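又拖了快一个月才更新。先报个到,人还在Plornville,没搬成。

本来说好三月底前把东西都运去Okivcombe,结果那边房东说厨房水管要重做,最快也得六月。行吧。箱子打了一半,又拆了一半。今天3/29/24,周五,请了半天假在家收拾,写到哪算哪。

先说客厅。原来那块灰地毯卷起来了,靠在门后面,太重,一个人扛不动。地毯底下全是灰,吸了两遍。拼接垫这种东西我以前是看不上的,觉得像幼儿园。后来发现真香。脏了拆一块去冲,晾干再拼回去,比洗地毯省事一百倍。

杂物箱里翻出来的东西:没盖的笔,一把不知道开哪里的钥匙,Halonen的说明书(机器早没了,说明书还在,德语法语都有,就是没中文),电池若干。还有一张2204号的取件单,日期都糊了,也不知道当时有没有去取。扔了。

杯子最麻烦。玻璃的陶瓷的塑料的,一个人住哪来这么多杯子。搬家公司Enow报价是按箱算的,每箱限重15公斤,易碎品另加50。我一算,那几个超市送的马克杯还不值这个钱。

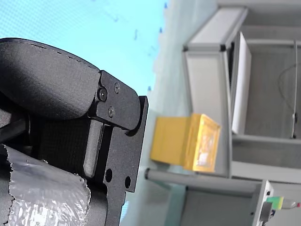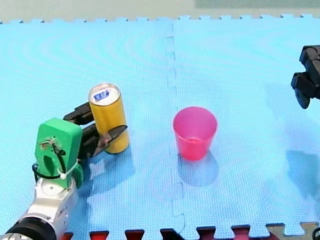 接着说杯子怎么分。我的办法很土,玻璃和陶瓷一律只留常用的,剩下的送人,塑料的反而全留。塑料的轻啊,摔地上也就响一声,塞衣服堆里都行。像垫子上那只粉色的,上宽下窄,半透明,这种形状最好收,几只套一起就是一摞,占不了多大地方。直筒的就不行,套不进去,只能一只一只排着放。旁边那个黄罐子也是直筒的,细高,银色的盖,这类罐子我一般竖着塞箱子四个角,中间再放软的东西,不晃。试过横着放,一搬就滚,箱子里哐当哐当响,听着心烦。

垫子也要带走。浅蓝色那种,拆开叠起来用绳子一捆就行,千万别压在重箱子下面,上次压了两个礼拜,边上的齿全变形了,拼回去有缝,走路还绊脚。后来用热毛巾敷了敷,好一点,没全好。颜色我也想过换,浅蓝不耐脏,头发掉上面看得清清楚楚。但是换一套又要钱,先这样把。

厨房还没动。一想到那个调料柜就头疼。胡椒有三瓶,都开过,都剩一个底。米还有大半袋,这几天努力吃。冰箱里冻的饺子也得清,估计要连吃一个礼拜饺子。

书的话已经寄走两箱了,剩下的里面有一套1000片的拼图,混在书里,盒子压塌了一个角。拼过一次,少一片,少的是天空,看不太出来。纠结要不要留。拼图盒子又大又扁,跟什么都放不到一起,放书箱最上面盖子又合不上。暂时搁在窗台。

胶带用得飞快。宽的那种,买了最便宜的,后悔,粘不住,过一晚上自己就翘起来了。建议买贵一点的,这个钱不要省。记号笔也是,写箱子要写侧面,写顶上的话一摞起来什么都看不见。我前面几箱全写在顶上了……又重新写了一遍。

字也写的太简略,有一箱就写了"杂",现在完全想不起来里面是什么,又不想拆。

还有个问题,纸箱堆在走廊里,晚上起来上厕所踢到过两回,小脚趾现在还有点青。明天挪到阳台那边去,如果不下雨的话。阳台的花还没想好怎么办,车上最多带两盆,那盆最大的估计要留给楼下邻居。

好了,外卖到了,先去吃饭。厨房的部分等我真的收了再写。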